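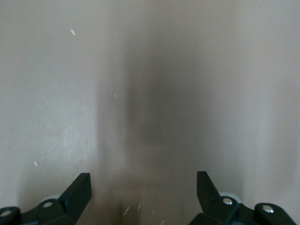 One comment on our first draft was that a surface is either clean or it isn't, and that we would be hard pushed to get a whole report out of wiping. We kept the comment in mind, because it is close to what we thought ourselves before we started in February.

Our project looked at how dust comes back to a plain matt surface after cleaning, and which way of cleaning leaves the least behind. We chose matt because the study tables in the Gellton building are all matt and the cleaning rota treats them the same as the glossy ones in the canteen.

Small pale specks are hard to see on a mid-toned surface under flat light. They show up much better in close view, where a few white flecks and short streaks stand out against the grey-mauve. A shadow falling over the surface makes a difference too — pale bits in the darker part can be easier to pick out than those in the lighter part. For this reason we stopped judging the tables from standing height and looked at them close up.

Method

We used 4 cloths: a dry cotton duster, a damp cotton duster, a microfibre cloth used dry and the same type used damp. Each was used on its own marked area, with straight strokes in one direction. Cloths were washed without softener. The areas were checked straight after wiping, then left for 31 hours with the windows shut and checked again.

Results

The dry cotton duster was the worst. It moved bits to the end of the stroke and left a line of them there. Damp cotton picked up more but shed short fibres of its own. Dry microfibre did well on the first few passes and then less well until it was shaken out. Damp microfibre left the fewest specks at both checks.

Problems

Our second run was spoiled when somebody opened a window, and we had to repeat it. We also had no good way of telling dust from lint. The Holard lamp we borrowed was too bright at its lowest setting, so we turned it to face the wall.

If the work is carried on, we would suggest trying a longer gap between checks and including the shelves.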